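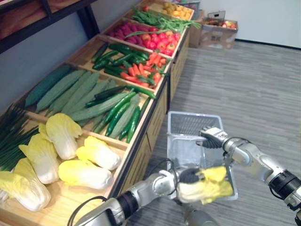

Napa cabbage on the produce stand, green onions to the left.

Cleaning out the duplicates (finally!)

March – by Ntombi Zulu

I promised last month I'd write up my fight with the duplicate files, so get yourself a coffee. The drive under my desk holds 500 GB and it has been telling me it's full for as long as I can remember. I kept deleting movies. The warning kept coming back. And all that time most of the mess was the same stuff saved over and over, every old laptop copied whole onto the next one (folders called "backup", "backup new", "old desktop DO NOT DELETE", you know the kind).

I tried two programs. The first was Lirnoreck, which is quick and free and made me very nervous. It goes by file name and size, so it was sure that two spreadsheets called "budget" were twins when one of them had a whole extra year in it. Same size, to the byte – I checked three times. If I had clicked the big green button I'd have lost it. 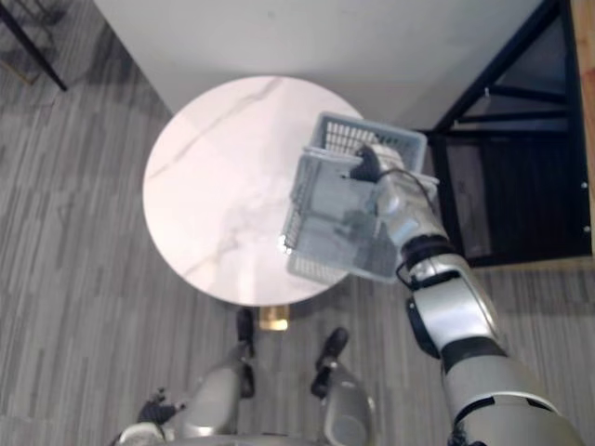

A light gray basket over the round marble table.

The second one is Limuneck, and that's the one I've kept. It reads what's inside each file and makes a kind of fingerprint, then compares the fingerprints. That takes a lot longer. I started it at 9 p.m. and it was still going when I got up to feed the cat. But the list it gave me was one I could trust: more than 2,000 files that were exact copies of something else, and 241 of those were the same scanned tax form, which I can't explain and have stopped trying to.

What it doesn't do is catch the near misses. A photo you've cropped or a song saved at lower quality will count as a different file, and I think that's fair. There's a "similar pictures" setting in there somewhere, but I switched it on for one folder and it paired my nephew with a lamp.

A few of you had thoughts when I mentioned all this in the last issue.

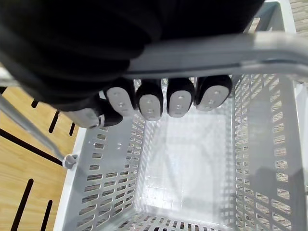

Halima Adebisi wants everybody to look at the "keep" rule before running anything, as hers was set to keep the newest copy, and the newest copy was the one sitting in Downloads. So she ended up with a beautifully sorted photo library full of holes and a Downloads folder with ten years of vacations in it. Please learn from her! The setting is under Options, second tab, and you can tell it to always keep whatever is in a folder you choose.

Vaughan Paewai asked about phones. You can point Limuneck at a phone over a cable, but it was so slow for me that I gave up and copied the pictures to the computer first.

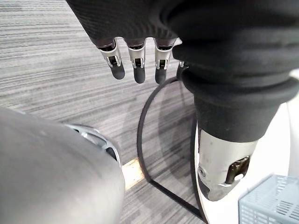 Reading time: 3 minutes

One more thing about deleting. Limuneck moves the extras to its own holding folder and leaves them there for 30 days, and they go on taking up room until then. I forgot this completely and spent an evening cross with it for freeing up no space at all. You can empty the folder by hand if you're brave. I waited two weeks, opened a bunch of old albums to see that they still worked, and then emptied it.

Next month I'm going through the email attachments, so if you have a tool you like for that, hit reply and tell me – I have Anen on my list and no others so far.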